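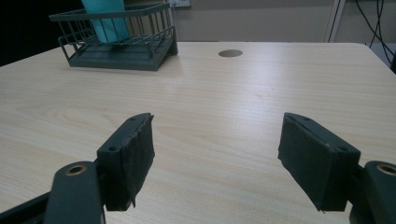
Clevmont, January

Home | Course Notes | Lab Hours | Kit List | Contact
By Edmund Kubiak

Robot Manipulation, Unit 4: Teaching by Hand

Read these notes before your first lab session. I say this every term, and every term somebody reads them during the session, standing up, with the tool in the other hand. Please sit down and read them now.

1. What you are doing in this unit

In Unit 3 you wrote rules for a robot arm and learned how many rules it takes to pick up a cup badly. In this unit you write no rules. You take a hand-held gripper, you do the task yourself while the camera on the tool records, and the recordings become the training set for the policy you run in Unit 5. Each recording is called an episode. An episode starts when you press record with the fingers open and ends when you press stop with the fingers open. Everything in between should be something you would be happy to see a robot imitate, including the part where you scratch your nose.

The whole class works toward one shared set. Last year's set closed at 1,523 episodes, of which a good many showed a student thinking. Thinking looks like hovering. A policy trained on hovering will hover, and it will do so with total commitment while you stand there on demo day explaining it to your parents.

2. The task

The task is called "cup out, cup back." The cup starts in the wire basket. You lift it clear, set it upright on the open part of the table, let go, back off, pick it up again, and return it to the basket. That is one episode. It ought to feel boring by your fifth try. If it still feels exciting, you are going too fast.

Some points on the basket:

- A cup that stands taller than the rail is the easy version. Use it for all your early episodes.
- Lift straight up until the bottom of the cup is past the top rail, and only then move sideways. The Śliwiński group discovered the alternative last term and took the basket along for the ride.
- On the way back in, line up above the basket and pause for a beat before you go down. This pause is allowed. It is the only one.

Do not set the cup down over the cable hole. The policy has no opinion about holes and will happily learn to balance things on them.

3. Holding the tool

Hold it the way you would hold a full mug on a bus. Elbow in, wrist loose, eyes on the object. Beginners tend to lock the wrist and steer from the shoulder, which gives long, swooping approaches that a real arm can't copy without hitting its own joint limits.

Before each approach, check that both fingers are in view and wide open, with clear tabletop between them. If you can see only one finger, the tool or the camera has been knocked. Stop and ask for help. Do not bend anything back. I have a drawer of things that were bent back.

Close the fingers until the cup is held, then stop squeezing. The fingers transmit your enthusiasm faithfully, and a cup that pops out of the grip is a cup on the floor.

4. Pads

Look at the pads on the fingers before you begin. They are fuzzy, they are dark, and they have had a career. A frayed edge is fine as long as it stays out from between the pad and the cup. A pad that slides when you push it with your thumb is not fine, and goes in the log.

Please do not trim the fray. Two years running, a tidy-minded student has trimmed the fray, kept going, and trimmed the pad. If you think a pad is finished, write PAD and your bench name in the log and I will replace it before the next session.

While you have the tool in front of you, find the pivots where the links move. The brass-colored rings are bushings. Open and close the fingers slowly and feel for grit or a catch. Both sides should travel evenly. When one side lags, the cup gets nudged sideways before it is gripped, and the policy learns to nudge, and then it nudges on an arm that is a good deal stronger than you are.

5. The table

The benches are called Wavholm and Grulimberg, after a naming contest I should have supervised more closely. You will be assigned to one. Stay at it for the whole unit, because the lighting differs and we want both in the set in fair amounts.

The tabletop has a slight shine. That's useful. A policy that has only seen a perfectly matte table will panic at the first reflection. Leave the lights as they are, and do not stand so that your shadow crosses the table halfway through an episode.

Bags, drinks, phones, and sleeves stay off the working area. Loose cables near the edge of the table are to be left hanging where they are – pulling them "out of the way" is how the Unit 2 logger lost an afternoon of data.

6. How many, and how varied

Each pair records 100 episodes. Yes, each pair. Split them evenly, and swap every time someone starts sighing.

I would take those with good variety over 400 with the cup landing on the same spot every time. Vary where you set the cup down. Vary where your hand starts. Shift the basket a little between batches. Keep the direction of the task, the speed, and the basic grip the same. Students often get this backward and deliver a set in which the cup always lands in one place but is grabbed in nine different styles, one of them from underneath.

A sensible plan for a session:

- Warm up with a few throwaway episodes. Label them "warmup" so they stay thrown away.
- Record in short batches, then watch one back before you start the next.
- After each batch, move the basket and choose a new area for set-downs.
- Stop when your hand is tired. Tired episodes are droopy and you can see it in the playback.

7. Mistakes, and which ones to keep

You will drop the cup. If you drop it and recover smoothly with the gripper, keep the episode and tag it "recovery." These are valuable, and you should have a few. If you drop it and recover with your other hand, delete it. The robot does not have your other hand.

Do not stage drops. I can tell. A staged drop has a little windup.

Also delete any episode where you:

- talked yourself into a second grasp when the first was fine
- bumped the basket hard enough to move it
- forgot to press stop and carried the tool to the snack shelf

The longest episode in last year's set, before cleaning, was of the snack shelf. It was well lit and steadily held, and I was sorry to lose it.

8. What to hand in

One folder per pair, named with your bench and your initials. Inside it, your episodes, your tags, and one page of notes from the two of you. The page should say what you varied, what you threw out, and one thing you expect the policy to get wrong. Be specific. "It might fail" earns nothing. "It will come in too low over the front rail, as both of us did in batch 2" earns full marks, and more if it happens.

The folder is due before the Unit 5 training run, which starts at 4:30 p.m. on the date posted by the lab door. The run takes what is in the shared directory at that minute. It has no email address and cannot be asked for an extension.

9. Before next time

Read the short section on action smoothing in the course pack and skip the proof. Bring a cup from home if you have a spare, plain, unbreakable, and not precious to anyone. We will try the trained policy on cups it has never met, and I'd like the survivors to be able to go home with you.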